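Talk notes, Triltbridge evening series, January 17, 2025
"Where did I put it? Moving a small library without losing your mind"

Okay, breathe. Say hi, thank the folks at Andano for the room, ask if the back row can hear me.

Open with the number. We had 2,283 books on the shelves at Lindness when we started packing, and I could have found you maybe half of them. Pause for the laugh (there may not be a laugh, keep going).

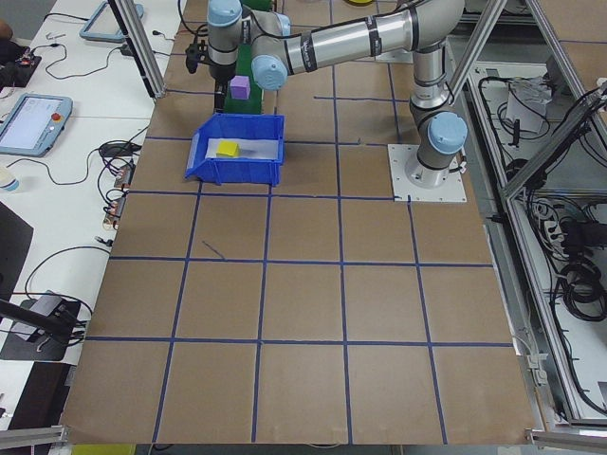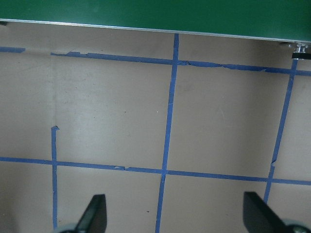 Blue tape on both of these.

Moataz Badawi wrote back when I sent the draft of this talk around, and he said I was making it sound way too tidy: "You had a floor plan, sure, but half the boxes were labeled 'misc' until March, and you should tell them that." So I'm telling you that. Fine, Moataz. There were a lot of misc boxes, and two of them were labeled "misc 2."

Okay, the real start. Why we moved. Keep it short, they read the flyer. Lease was up, roof leaked over biography, the Fahmy building had a ground floor with a ramp and decent windows. Done.

Next part is the one people ask me about afterward, so slow down here. We packed by shelf, in shelf order, and every box got the shelf code plus a number on two sides AND the top. Mention the top! Movers stack things, and then you can only see what you can see. I used a fat marker. Pass the marker around if I remember to bring it.

Oversize books. Tell the atlas story. Don't tell the long version of the atlas story.

Box size: go small. I know the big ones look like a bargain. We bought 430 of the small kind and I'd do it again tomorrow. A big box full of art books is a back injury with a lid on it.

Then the spreadsheet (groans, that's okay). One row per box: code, first title, last title, which wall it goes to. I didn't list every book, I would still be typing. First and last was enough to find things when a kid came in asking for the one about the owl.

Unpacking took us 6 days. We opened the children's corner first and let people in while the rest was still cardboard. Some folks on the board hated this. I loved it, and the story hour regulars just sat on the floor like always.

What I'd do differently, quick:
weed the collection before packing, for real this time
measure the new shelves myself, don't trust the drawing (short by one whole bay, ugh)
put the kettle in the LAST box on, FIRST box off

If there's time, talk about the donations that came in after. We're up to 3,379 books now and yes, we need more shelves.

Questions. If it's quiet, ask who's moving this year and what they're dreading. Handouts are by the door, take two.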